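The arms don't get lunch breaks, but Beatrice does

I got to Stotamley a little before the end of the lunch rush, and Beatrice Biwott handed me a hairnet before she'd even said hello. She runs the dish side of the kitchen (she's been on it since the days when it was just her, a sink and a radio), and she had until two o'clock to talk to me, so talk we did, mostly standing up.

I wanted to know about the table work. Since March the cafeteria has had a pair of robot arms doing part of the clearing, on a setup the staff call Plandora. I'd read the announcement, and the announcement was very excited. I was more curious about what it's like to come in at 7 a.m. and share your shift with it.

"Loud question first," Beatrice said. "Did anyone lose their job? No. Did our jobs change? Oh yes. I used to bend over tables all day. Now I bend over them when the arms get stuck, and I spend a lot more time looking at a screen, which my daughter finds very funny."

How often do they get stuck? She laughed for quite a while at that one. Plates are fine if they're sitting on their own, she told me, but plates that overlap are another matter, and people will stack things any old way. "You or me, we just grab it. The arms have to think about it. I stand there going, come on, honey, it's a plate."

We went over to the table by the wall so she could show me what she meant.
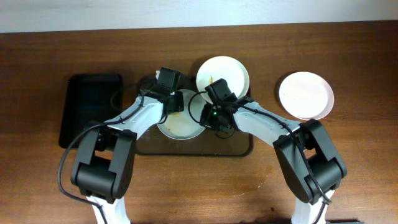

Plates, a tray and both arms at the clearing table. Photo: Noura Obeidat

Elias Majali, who works the same shift, wandered over while we were looking. He was the one who didn't want the arms, and he's happy to say so. "I signed the letter," he told me. "I'd sign it again! We found out three days before they were bolted in. That's no way to treat people." What he wanted was a say in the pace, and the staff did get that in the end. The arms now run for 60 minutes and then someone checks them over, and if the room is packed, whoever is on shift can switch them off without asking a manager.

"That switch is the best thing in the building," Elias said. "I used it twice last week."

Has he warmed up to them at all? He tipped his hand back and forth. His shoulder hurts less, he'll give them that. On a big day the kitchen gets 1000 plates back, and he used to feel every one of them by Friday. But he misses the chat. Clearing tables meant people talked to you, asked about your weekend, complained about the soup. "Now they watch the arms," he said. "I'm the guy behind the arms."

I asked Beatrice if she felt that too, and she thought about it longer than I expected. She does, a bit, but she's also learned things she never figured she'd learn. Estela Villalba, who looks after the system, spent a month teaching the crew how to restart it, how to move the cables out of the way and what the lights mean. Beatrice got a raise for taking that on. Elias turned the training down at first and is doing it now.

"The raise wasn't in the plan, by the way," she said. "We asked. If you're getting these at your place, ask early, and get it on paper."

And leftovers? Sauce, crumbs, the crust somebody didn't want? Still hers, mostly. Scraping is done by hand before anything goes in the washer, and she doesn't see that changing soon. She's particular about scraping. I got a short lesson, with a spatula, and was told my wrist was wrong.

At two on the dot she took her apron off and went to eat. There was soup left, and Elias had saved her a bowl.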